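Tips from the garage, part 6: the fruit-picking arm

I've been building a little shop robot with the folks at the Hostcombe workshop (we call it Zulu, don't ask), and I keep promising to write down what worked. So, in no particular order!

Get a cheap plastic shopping basket with lots of holes in it. I used to use a solid tub and every camera shot was just a big wall of tub. With a mesh basket you still catch a bit of color through the grid, lemons yellow, red things red, and that's been plenty for Zulu to guess what's underneath.

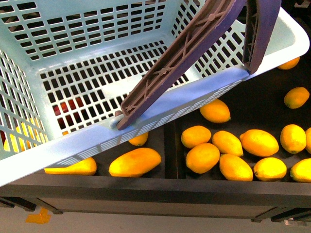 Watch the handles, though. They swing on those pivot knobs and love to flop over right when you're reaching in. I put a dab of hot glue on mine, which held for 11 runs, and then switched to a zip tie and never looked back.

Mix your fruit up. Lemons and mangoes together are a great test, they're close enough in color that a lazy color filter falls flat on its face. Mine had 627 practice grabs logged before it quit mixing them up, and I'm going for 1,000 by February.

Go for a dark bin if you can. Yellow on black is so much easier to pick out than yellow on pine (ask me how I know).

Oh, and sweep the floor before you roll the stand anywhere. Little scraps of tape get in the casters and then the whole Vurngate cart pulls left.

Next time, wiring!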